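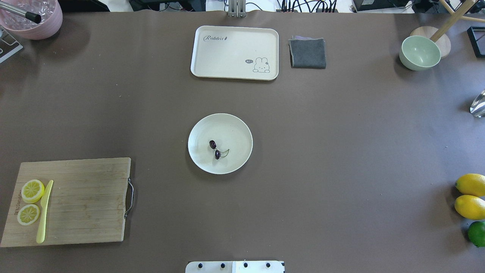 Setting Out Small Foods: Color, Contrast and the Serving Surface
Student project report
Gladys Ayala
1 August 2020

Background

My project looked at how the thing a food is served on changes how easily people notice the food. I started from a complaint in my own house. My grandmother has cloudy vision in one eye, and she leaves food on her plate when it is close in color to the plate. She eats cauliflower off a blue dish with no trouble and misses half of it on a white one. I wanted to find out if this held for other foods and other people, and if the table covering mattered as well as the dish.

The work was done for the Stuscombe household design course. My supervisor asked me to keep to things found in an ordinary kitchen and to keep the cost down, so most items came from my family or from the course cupboard.

Materials

The table was covered in smooth taupe-brown paper. I had planned to use white, but white paper under an off-white plate makes the rim hard to find, and the rim is what people look for first. Brown gave an edge to the plate and to the cream tray without being so dark that the cherries or the gray towel would be lost against it.

The main dish was a round plate with a shallow rim. I chose it for the dark red cherries, the strongest contrast I could get with fruit. Lemons and a lime were the bright foods. They are large and easy to see on almost anything, so they served as a check that a person was looking at the whole table and had not stopped at the plate.

The tray has the word "Rabbit" and a line drawing of a bunny printed on it. I included it on purpose. Many trays sold for children or for gifts have printing on them, and I wanted to know if a picture competes with the food. The mint-green bowl was there for a similar reason, as a colored dish with a lighter inside.

Method

Each person sat at the table with eyes closed while I set out the items. When I said "open," they named every food they saw, in order, and I wrote down the order and the time. I changed the dish under the small food between turns and left the large fruit where it was. Everyone did three rounds, with a short rest after each.

I kept the window blind down and used the ceiling light only. My first attempt, in daylight, had to be thrown out. The sun moved during the afternoon and the later people had a glare on the plate that the earlier ones did not.

The budget was 400, and I spent less than half of it, mostly on fruit. Cherries had to be replaced often. They wrinkle after a day out of the refrigerator and the skin goes dull, and a dull cherry is a different test from a fresh one.

Results

Cherries on the plain plate were named quickly by nearly everyone. On the tray, people were slower, and several mentioned the bunny before any food. One person read the speech bubble out loud. When I moved the cherries away from the drawing to an unprinted part of the tray, the times improved but did not come all the way back to the plate times.

The bowl gave mixed results. The lime was hard to pick out in it for two of the older people, who both said they had taken it for part of the bowl. Cherries in the bowl were fine as long as the person could see over the side. From a low chair they could not, and I should have used the same chair for everyone.

Stems made more difference than I expected. A pale green stem on an off-white plate is faint, but three people said they knew the fruit was a cherry from the stem. Next time I would test with stems and without them as separate rounds.

Problems

The group was small and was made up mostly of relatives, who talked to each other between turns. I also did not test anyone's eyesight beforehand — I only asked if they wore glasses. The timing was done by hand with a phone.

The paper creased after the first session and had to be changed. Taping it under the table, and not on top, kept it flat for longer.

Further work

I plan to repeat the test in November with a plain tray of the same cream color as the printed one, so that the drawing is the only difference. My grandmother has asked for blue plates in the meantime.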